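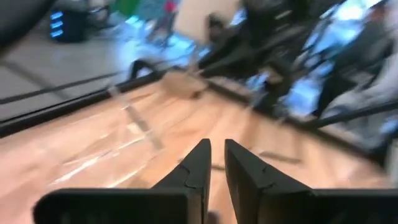 Our project looked at whether dogs on the Weerakoon trail behave differently on snow than on bare ground, and whether their owners notice. The trail is a walking loop in summer and a ski track in winter, and dogs are allowed off leash on the upper part. We kept our notes on a clipboard and copied them up each evening at a table with a top much like the pale, honey-coloured wood in the photo, with the streaky grain. Sajib Jayawardena did the trail visits and Shahnaz Bepari wrote the owner survey.

## Method

We made 18 visits, starting in September before the snow and finishing in the last week of good skiing. On each visit we stood at the Nanen bridge and wrote down what each dog did for 5 minutes - walking, running, digging, rolling or eating snow. Owners were asked afterwards if they would fill in the survey.

## Results

Dogs stopped more often on snow. Most of the stops were for sniffing along the edge of the ski track. Rolling was common on fresh snow and rare once it had crusted over. Older dogs tended to stay in the packed track behind the skier.

Owners were good at remembering running and rolling but left out digging. Two said their dog never ate snow, and we had it in our notes for both.

## Problems

The bridge is narrow, so dogs bunch up there. A spot near the Vuken parking lot would have been better. We also had no way to tell if a dog was new to the trail, and the survey should have asked.

Report handed in 15th March.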